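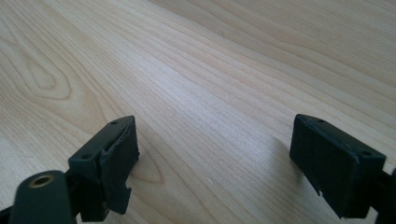
Fig. 4. Light wood top with closely spaced grain.

4. Setting up the Alleo task lamp on a wooden desk

This section covers positioning, clamping and first adjustment of the Alleo lamp with the Zirmont arm. It applies to solid and veneered tops. For glass, stone and metal tops, see section 5. For wall mounting, see section 6.

4.1 Before you start

Check that the carton contains the lamp head, the arm in its sleeve, the clamp with two felt-faced pads, the power supply and the hex key. The hex key is taped to the inside of the lid and is easily thrown away with the packing.

The clamp needs a straight run of desk edge with nothing fixed underneath it. Drawer runners, cable trays and cross rails often sit close to the edge at the back of a desk. Feel along the underside before choosing a position.

CAUTION: Do not connect the power supply until step 9 of section 4.3. The arm is sprung and may rise when the sleeve is removed.

4.2 Choosing a position

1. Sit at the desk as you would normally work and note which hand you write with.

2. Place the clamp on the opposite side to that hand. A right-handed user should have the lamp on the left. This keeps the shadow of the hand off the page.

3. If the desk faces a window, clamp to the rear edge. If the window is to one side, clamp to the side furthest from it, provided this does not conflict with step 2. Where it does, step 2 takes priority.

4. Check that the mains lead reaches the socket without crossing a walkway. The Ponce extension lead (sold separately) may be used. Do not join two extension leads together.

Note: Pale tops reflect more light upwards than dark ones. On birch, maple, ash and similar finishes, start at a lower brightness setting and raise it if needed. A gloss lacquer may also show the lamp as a bright spot when the head is directly in front of you. Moving the head sideways normally cures this.

4.3 Fitting the clamp and arm

1. Wipe the top and underside of the desk edge with a dry cloth. Grit trapped under the pad will mark the finish when the clamp is tightened.

2. Fit one felt-faced pad to the upper jaw and the other to the lower plate. The pads press on and need no glue.

3. Open the clamp with the hand screw and slide it fully on to the desk edge. The back of the clamp must touch the edge along its whole width.

4. Turn the hand screw until the lower pad meets the underside, then give it two further half turns.

5. Try to twist the clamp by hand. If it moves, tighten by a further half turn and try again. Use your fingers only.

CAUTION: Never tighten the hand screw with pliers or a spanner. Thin tops and tops with a hollow core can be crushed, and the damage is not covered by the guarantee.

6. Loosen the collar screw with the hex key and lower the arm post into the clamp until it stops.

7. Tighten the collar screw until the arm turns with light resistance.

8. Hold the lower section of the arm with one hand and pull off the sleeve with the other. Let the arm rise slowly.

9. Push the lamp head on to the end of the arm until it clicks. Connect the power supply to the head lead first, then to the mains.

4.4 First adjustment

1. Switch on. The lamp starts at the middle of its brightness range.

2. Raise the head until its lower face is 400 mm above the desk, measured straight down with a rule.

3. Tilt the head so that you cannot see the light source from your seated position.

4. Lay a sheet of white paper where you intend to work and check that it is evenly lit. If the far edge is dim, move the head away from you — do not raise it.

5. If the head sinks, tighten the spring knob on the arm by one turn and wait a minute before judging the result. If it creeps upwards, slacken the knob by the same amount. Repeat up to 3 times. An arm that still drifts should be returned to the Gramthorpe service desk with the clamp attached.

4.5 Care of the desk surface

Remove the clamp once a year and check the pads. Felt that has gone hard or shiny should be replaced.

On newly oiled or waxed wood, leave the finish to cure for the time stated on the tin before fitting the clamp. Pads can stick to a soft finish and lift it.

Wood left in daylight changes colour with age. The area beneath the pad is shielded and may look different when the clamp is moved — this is normal and usually evens out.

Clean the desk with a barely damp cloth, wiping along the grain. Keep spray polish away from the clamp, as it makes the pads slip.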